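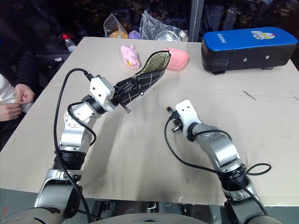 *Black zip pouch with grid pattern, beige lining visible at the opening. Ref. item 2.3.*

# Travel first aid and sewing pouches – incoming goods inspection

Site: Wullonham warehouse, receiving bay
Supplier: Grisix
Shipment: 453 pieces, mixed sizes
Period: January
Result: accepted with comments

Marks used: OK = meets the order sheet. C = comment, no action before release. H = hold until cleared.

## 1. Cartons and paperwork

- [x] **1.1 Outer cartons dry, no crushed corners** – OK
- [x] **1.2 Carton labels match packing list** – C. Two cartons carried the old Forix article code under the new label. Contents checked against the order sheet and correct. Old code to be covered before the cartons go to the racks.
- [x] **1.3 Piece count matches packing list** – OK
- [x] **1.4 Drying agent packs in each carton** – OK. Packs intact, no loose beads.

## 2. Fabric and lining

- [x] **2.1 Outer fabric free of pulls, holes and oil spots** – C. Light chalk marks on several small pouches. Removed with a dry brush.
- [x] **2.2 Color against approved swatch** – OK. Compared under the daylight lamp, not under the bay lights.
- [x] **2.3 Lining seated flat, no bunching at the bottom seam** – OK. Turn the pouch inside out for this check. Feeling through the outer fabric misses short folds.
- [x] **2.4 Rub test, white cloth, dry and damp** – OK dry. C damp: slight gray transfer from the black fabric, within the limit on the order sheet.

## 3. Zippers

- [x] **3.1 Runs full length without catching** – OK. Open and close each sample slowly, then at normal speed.
- [x] **3.2 Pull firmly attached** – OK
- [ ] **3.3 End stops secure** – H. Up to 4 pieces in the large size had a stop that could be turned by hand. Large size held. See section 6.
- [x] **3.4 Lining clear of the teeth** – C. Clearance is small at the corners. No snags recorded, but the margin is less than on the previous order.

## 4. Seams and edges

- [x] **4.1 Stitch length even** – OK
- [x] **4.2 Thread ends trimmed** – C. Long ends inside the side seams. Cosmetic only.
- [x] **4.3 No needle fragments** – OK. All cartons passed through the detector. Test piece run before and after the shipment.
- [x] **4.4 No sharp edges on metal parts** – OK

## 5. Labels and packing

- [x] **5.1 Fiber content label present and readable** – OK
- [x] **5.2 Care symbols match the approved artwork** – OK
- [x] **5.3 Suffocation warning on poly bags** – OK. Print is faint on the small bags but readable at arm's length.
- [x] **5.4 Bag vent holes present** – OK

## 6. Open points

1. Large size stays in the hold cage until every end stop has been checked by hand. Loose stops go back to Grisix with the carton number written on the tag.
2. Damp rub test to be repeated by the Cao lab on two fresh samples. File the result with this sheet.
3. Small and medium sizes released to stock.

Next check of held goods: start of the morning shift, 7:30 a.m., receiving bay.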